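Cómo grabar demostraciones de agarre para entrenar una política

Abril de 2022

En esta guía usamos Hidano para teleoperar el brazo y Walow para guardar los episodios. La tarea es coger la botella de kétchup de juguete y levantarla de la mesa. Antes de empezar, compruebe que la cámara de muñeca se graba junto con el estado de la pinza. 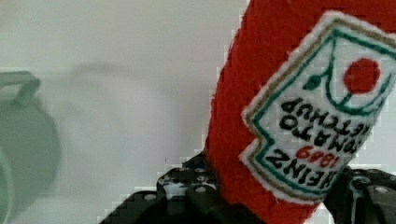

Foto: Stidach

1. Defina qué es un episodio válido. Con la botella entre los dos dedos de la pinza, como en la foto, todavía falta el levantamiento. No corte la grabación al cerrar la pinza: manténgala 10 segundos más. Los episodios cortados antes se marcan como incompletos en Walow y no entran en el conjunto.

2. Varíe la aproximación. Llegue unas veces por la base y otras por el tapón, y cambie el giro de la muñeca. Baje despacio en el último tramo. Si un dedo va muy pegado a la botella y el otro queda lejos, corrija antes de cerrar y deje la corrección en el registro. 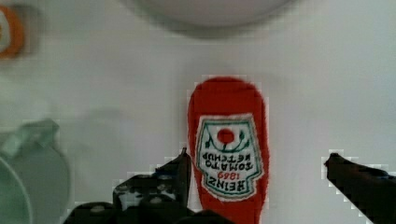 Según Toom, borrar las correcciones fue su peor error: con 1000 episodios limpios la política no sabía recuperarse de una mala alineación, y tuvieron que volver a grabar en julio.

Nosotros las conservamos todas, salvo que haya choque con la mesa. En ese caso pulse parada, rearme el brazo y descarte el episodio entero.

3. Cambie la disposición cada 8 episodios. Mueva también lo que no se va a coger: el plato, el escurridor verde, la taza, la fruta de juguete. Deje sitio libre a los lados de la botella para que entren los dedos. 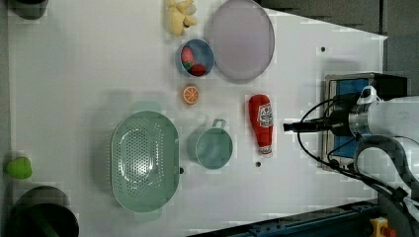

4. Revise y exporte. Reproduzca los episodios en Walow a doble velocidad y compruebe que las dos vistas, muñeca y cenital, van sincronizadas. Para esta tarea exportamos cuando llegamos a 2000 episodios válidos. Guarde los descartados en una carpeta aparte, con el motivo en el nombre.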